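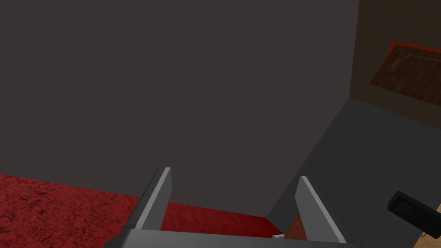

Has anyone got their money back after a manager was sacked over a sponsorship deal?

Posted by hornside_member, 17/08/2024

I've been a paid-up member at Hornside for nine seasons. You'll have seen the club put out four lines saying the first-team manager had "left by mutual agreement" and that the club "takes the rules seriously". Two paragraphs in the local paper say he had been taking a cut from Dewan, the agency that brought in three of our signings last December. The club hasn't denied it and hasn't confirmed it either.

I paid 143 dollars for a membership that was sold on the promise of "full openness with members". I also put 2000 into the supporter loan scheme for the new changing rooms. Now I'm wondering whether any of that money ended up as agent fees. I emailed the office and got an automatic reply, then a second automatic reply.

Can members force a club to show the accounts? And is it worth asking for the loan back, or will I be told to wait until the league finishes its own inquiry? I don't put much faith in that, given the league cleared Casari in under two weeks and never said who it had spoken to.

Gunvor Vik

Two separate matters here and I'd keep them apart.

The membership fee is probably gone. A slogan on a brochure is a thin thing to hang a refund on, and clubs know it. If your club is an incorporated association, though, its own rules should say what members can inspect and how a special meeting is called. Ask for a copy of the rules in writing. Look for the part on the register and financial records, and the number of signatures needed for a meeting. At my old club it was one in ten voting members, which came to 142 people, and we got there in a fortnight by standing outside the gate with a clipboard. What we received at the end of it was a one-page summary with "football costs" as a single line. So don't expect a list of who was paid what.

The loan is different. You should have a signed agreement with a repayment date and something about early repayment. Read that before you write to anyone. If it says the money was for the changing rooms and nothing has been built, ask the club to confirm where it is being held. Send it by registered mail and keep the receipt. If they won't answer, see a community legal centre, and take the agreement with you.

As for the inquiry, I wouldn't wait for it. League inquiries look at whether the manager broke league rules. Your loan isn't their concern and the club may be quite happy for you to think it is. I'd also be careful about repeating the Dewan claim as fact on forums. Two paragraphs in a paper with no named source is not much, and he might yet turn out to have done nothing worse than have lunch with the wrong people. 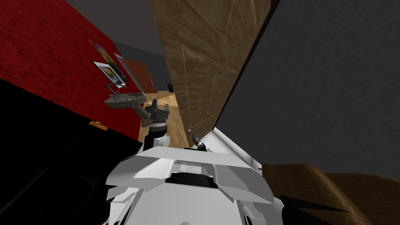 White robot torso and arms, simulated room

backpost_barry

Good luck mate. They all do it. My lot sacked a coach over betting and he was back the next season as "technical adviser" on more money. There was a petition with 1209 names on it and the chairman said he was "listening".

Forget the accounts, you'll never see anything useful. Just don't renew.

cuvum_end

Disagree with Barry on that. If everyone who's annoyed walks off, the only ones left voting are the chairman's friends. I stand at the Cuvum Road end and nearly half of us let our memberships lapse after the ground sale, then complained we had no say in what came next.

I'd do what Gunvor says about the rules, but check your membership type first - some clubs sell a "supporter" tier that has no vote at all, and it's in the small print on the back of the form. If that's what you've got you'll need a voting member to put your name to things. And get the loan question in early. Once a club starts saying "we can't comment while the inquiry is under way" about the manager, it tends to say it about everything, including the pies.

Contact us | Terms of use | Copyright 2024 | Back to top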